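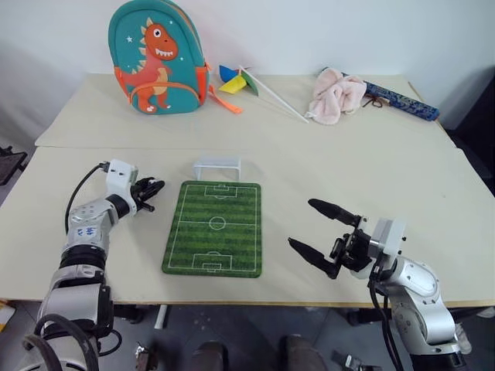

Poonam reckons we have far too many rules for a table this size, and that if a rule can't be read out loud while the arms are homing it should go in the bin. She said it over the wiki call and then again by message in case I'd missed it. I think she's mostly right, so today went on the rewrite.

Home Benches Logbook Rules People
Search the logbook Go

6 October 2026. Two-arm bench, toy football set. Notes by Aranka Pintér.

Started from the August sheet, the one Kelechi and I put together in a hurry. It had grown to two sides and nobody was reading side two. Went through it with a pencil, then took each line to the bench and tried to do what it said. Brilliant way to spend a morning, I recommend it. Half the lines fell over the moment I tried to follow them word for word. "Make sure the area is safe" is a wish. "Hands off the paper before you say go" is something I can do, and something Kelechi can see me do from the other side of the room.

So the first change is that every line has to be something a second person could check by looking. I cut or rewrote anything that failed. We are down to 12 lines and I would like to stay there. If somebody wants a thirteenth they have to nominate one to leave.

What stayed, more or less:

Stop button within reach of the person standing, and tested at the start of each session, with the arms holding still and then with them moving slowly. Both. We'd only been doing the first.

One person gives the word. The other can stop things at any time and doesn't have to explain until afterwards.

Sleeves, lanyards, hair. No change from August.

Nobody reaches past a gripper, open or closed. Go round the table or park the arm. I caught myself doing this twice while testing the rule about it, going for the goal at the far end of the pitch because it was RIGHT THERE. The pitch sits between the two arms, so it's the natural thing to lean in and straighten it. Park first, then straighten.

Cables. Look at the wrist loops on both sides through one full slow sweep before any real work. I've rewritten this one about four times. The old wording said "check cables are tidy" and a cable can be very tidy and still catch at full stretch. New wording: run the slow sweep and watch the loop, all the way out and all the way back. If it snags or pulls straight, stop and re-dress it. Zahira wants a drawing next to this line. Yes please, Zahira.

Keep-out strip. Anything the arms aren't meant to touch stays at least 300 mm from anything they are. This is the line I most enjoyed arguing about! The row of things at the back (dinosaur backpack, pinwheel, pink towel, the blue tube) is there on purpose as clutter, so the strip can't simply mean "clear the table". Paweena's suggestion was to write down for each task which things are props and which are clutter, and measure between the two groups. Much better. It means the task card has to name everything on the table, and that's a job we'd been putting off anyway.

Side effect I hadn't thought of: straps and strings. Does a dangling strap count as part of the backpack for measuring? I say yes, measure from the loosest end. The same goes for the string by the towel and the pinwheel's stick. Written in.

Paper. We've been covering the table with two sheets and letting them overlap, and the old rules say nothing at all about this. An edge lying across the middle of the work is just where a fingertip at table height might lift it. Proposed line: overlap away from the direction of the push, tape the seam, and press along it with a thumb before each session. Kelechi would prefer one big sheet and no seam rule. So would I, if Borbély sold the roll in that width. Left open.

Now speeds. The August sheet gave one speed for "setup" and one for "running" and no word on what to do in between, say when you've just moved the mat and want to see whether the path still makes sense. I've added a rehearsal step: after any change to the layout, first pass at setup speed, hand on the stop, no exceptions for small changes. I asked Poonam where small ends and she asked me where it starts. Fine. Any change.

Then the logbook side. I pulled the stop records, which I'd been looking forward to in a slightly sad way. There are 858 runs logged on this bench since the Drevus controller went in. The stops are all in there with a time next to them, and the reason box is blank on far too many. A stop with no reason teaches us nothing and I can't tell a near miss from somebody wanting a cup of tea. New rule: the reason goes in before the next run starts, one line, plain words, and no blame. "Didn't like the look of it" is a perfectly good reason. I mean that. I'd love to see more of those.

Checked the draft against the site rules from Flustirmont too. Theirs are written for the big cells with fences, so a fair bit doesn't carry over to an open table, but their handover line is lovely and I've pinched it whole: the person leaving says what state the arms are in, the person arriving says it back. Takes a few seconds. We tried it at lunch, and Kelechi said back the wrong gripper, so there's your argument for the saying-back part.

Left and right, by the way. Robot's left and right, always, never yours. Put it at the top of the card in large letters.

Trial of the new card with Paweena in the afternoon. She read, I did, then we swapped. Reading all 12 lines aloud took us about as long as homing, so Poonam's test is passed, just. Two lines still tripped the tongue (cables, keep-out) and she shortened both on the spot. We also found that the card was lying on the paper inside the reach of the right arm. Fixed with a clip on the wall side of the door. Add: card never lives on the table.

Things to do

Zahira: cable drawing, both wrists.
Paweena: task card for the football set, props and clutter listed.
Me: ask Pundach whether their stop button comes on a longer lead. Chase Borbély about paper width.
Kelechi: make the reason box compulsory in the logbook form.

Open question for whoever reads this next: should the rehearsal pass be logged as a run? I've been saying no, since it would muddle the totals, but a stop during rehearsal is the most useful stop of the lot and at the moment it goes nowhere. Scribble under here if you have a view.

KS: log it, with an R in front of the number.

ZL: agree with the R. Drawing half done, left wrist looks like a treble clef.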